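Ticket: laundry unload set, gripper width dropping out inside the drum
Project: Plukik household tasks
Opened by: Ilham Lumbantobing
Queue: Collection hardware and data quality
Status: Open, workaround in place
Priority: Normal

Summary

Episodes from the top-loader task are being rejected at the width check. The target for this batch is 500 accepted episodes. Of the first 200 uploaded, 21 failed, all with the same message:

width track: tag pair incomplete, gap exceeds limit

The other tasks recorded with the same hand-held unit (towel folding, dish rack) are passing normally. Only the washer task is affected.

Expected

Gripper opening is recovered for the full episode from the two finger tags. Short gaps are filled by interpolation.

Observed

One tag is lost while the hand is down in the tub, usually the right one. The gap runs past the interpolation limit and the whole episode is thrown out, even when the pose track is clean from start to finish.

Log

Entry 1 – Ilham
Pulled the 21 rejects and went through them by hand. In 20 of them the loss starts after the fingertips go below the balance ring. The last one is a different problem, the operator started recording before the gripper was out of its cradle. I've marked that one as operator error and taken it off this ticket.

Entry 2 – Ilham
Checked the tags first. Both flat, no lifting at the corners, no scuffs. Wiped them with a dry cloth anyway and recorded a short test. Same result, right tag gone as soon as the tool is tilted to reach the side of the drum.

Entry 3 – Ilham
Swapped to the spare Garnix fingers with freshly printed tags. Same result. Put the original fingers back on. I don't think this is a tag or finger fault.

Entry 4 – Ilham
Looked at exposure. Auto exposure meters on whatever fills the middle of the view. With a dark load it opens up and the white of the tags blows out, so the detector can't find the border. With the lid up and the ceiling light on, it's worse again when the white ring comes into view and the exposure hunts up and down. Locked exposure at the start of the episode and recorded another set with mixed colours. Right tag held for most of it. Still a short dropout on the deep reaches.

Entry 5 – reply from Mogensen support (pasted from email)
"Locked exposure is supported on your firmware. Please also confirm the tag size in the calibration file matches the printed size. If the file is wrong the detector will still work at mid-range but will reject the tag at steep angles."

Entry 6 – Ilham
Tag size in the file was wrong. It still had the value for the older Gollier fingers, which used a bigger label. Corrected it and reran the detector over the rejects without re-recording anything. Most now pass. The ones still failing are the episodes where exposure was hunting, and those can't be fixed after the fact.

Entry 7 – Ilham
Other thing I noticed while watching them back. Operators are going for the garment against the side wall first, and rolling their wrist to get there. The rolled wrist is what puts the right tag at a bad angle. If they take whatever is lying over the centre first and come straight down, the wrist stays square and there's more room to get at the side piece afterward. I don't want to script the order too tightly. The policy needs to see different garments picked in different orders, and if every demo starts from the middle that's what it will learn. Settled on telling people to keep the wrist square on the way in and leaving the order up to them.

Entry 8 – Ilham
Question from the Sunday crew about whether a load with one garment counts. Yes, but tag it as single so it can be balanced later. Loads with two or more pieces go in as normal. Please leave the clothes where they settle – don't tidy the load before recording. Collars and plackets facing up are fine, so are sleeves stuck to the wall.

Workaround until the ticket is closed

Lid fully up before you press record.
Lock exposure with the gripper held over the tub, fingers open, both tags in view.
Wrist square going in. Roll only once the fingertips are on fabric.
Pause briefly over the load before closing, so there's a clean width reading to start from.
If the preview shows a missing tag for longer than a blink, finish the pick, then delete and redo the episode.

Outstanding

The preview on the tablet only warns on a lost pose, not on a lost tag. Asked Mogensen if the tag warning can be turned on. No answer yet.
Calibration file on the second unit hasn't been checked. Assume it has the old Gollier value as well.
Unrecoverable episodes need re-recording in August with the same mix of loads. I'll put the list in the batch folder.

Position to hold during the pause, before closing on the fabric:

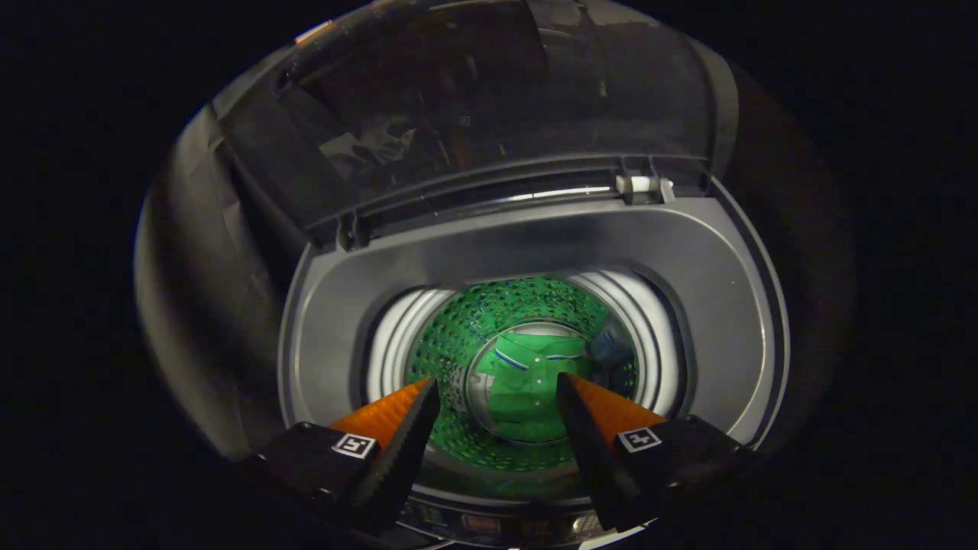

Second unit is due back with me on the afternoon run. I'll correct its file then and rerun its uploads before anyone records with it again. Leaving this open until both units have passed a full set.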